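Search this site Go
Home Galleries Kitchen Linen closet Garden shed Contact

The Linen Closet, Emptied

In April I took everything out of the upstairs linen closet. I had planned on a Monday morning and a pot of coffee. By lunch I could no longer get to the bathroom without stepping over a duvet cover, and by the time the light went I was eating toast on the stairs with a stack of pillowcases for company.

The closet came with the house. Most of what was in it came with other people: my aunt, two former roommates, a holiday rental in Lukau that I am almost certain I paid for in full. Vesela Softić, who lives across the landing and folds for pleasure, came over to help and stayed to judge. Bart Groen lent me his shelf labels and asked for the unused ones back.

The gallery goes more or less in the order things came off the shelves. The captions were written the same evening, which may account for their tone.

The towels

Bath towels, top shelf. I own 14 of these and use the same three. The other eleven have been waiting for guests of a kind I have never had, the kind who swim.

Hand towels. Somewhere between a face cloth and a regret. Vesela made one pile for keeping and one for the car, and the car did very well out of it.

Old cream towels are the hardest to be firm about. They started out white, or somebody told me they did, and they have gone soft in the way that only years of hot washes will do to a towel. They pill and they shed, and they leave fluff on a dark sweater that no brush will shift. They are also the first ones I reach for when I have a cold.

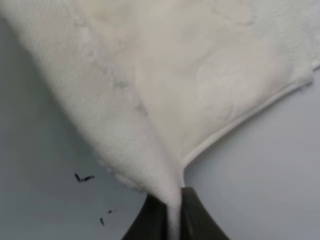

So I kept four, against advice. Vesela's rule is that a towel you would be embarrassed to hand to a plumber should be cut up for rags, and I have met my plumber, and he would be fine with it. The rest went into the rag bag with their hems still on. She says the hem is the last part of a towel to give up, and that you can tie tomatoes with it.

The sheets

Flat sheets, in descending order of flatness. The bottom one had been folded around a shoebox lid at some point, and has kept the shape out of loyalty.

Fitted sheets. Bart can fold one into a rectangle. He showed me twice, slowly, the way you would show a dog a card trick. Mine are rolled.

One single sheet from the Tridano set, pale green. The rest of the set went missing two apartments ago. I bought Tridano because the label promised it would "relax with age," and in fairness it has relaxed a great deal more than I have.

Pillowcases: 13, an odd number for something sold in pairs. Seven of them are for a pillow size that I don't own and can't find in any store.

The things that aren't linen

A tablecloth from Pestov, bought on a day trip and used once, for a dinner with beets. You can follow the whole meal across it if you know where people were sitting.

Curtain hooks, in a jam jar. I have blinds.

A Cao blanket, still in its zippered bag with the care card inside. The care card runs to two sides and ends by suggesting a professional. I put it back on the shelf and closed the door on it gently.

Half a bar of lavender soap, put there by my aunt to keep the moths off. It smells of nothing now. The moths and I have both moved on.

The closet, afterward

Top shelf: bath towels, folded in thirds. They will stay that way until somebody takes a shower.

Middle shelf: sheets, with Bart's labels. "DOUBLE" is on the single sheets. I noticed after he had gone home with the roll.

Bottom shelf: the four old cream towels, in front, where I can get at them without moving anything. Vesela has seen this and has chosen to say nothing, quite loudly.

The rag bag is hanging on the back of the door and is bigger than the closet's remaining contents. If you live nearby and have tomatoes, get in touch.

This gallery has had 3,654 visits, which is a lot for towels. The garden shed is next, once it's warm enough to leave the door open and I have found out what is living in the watering can.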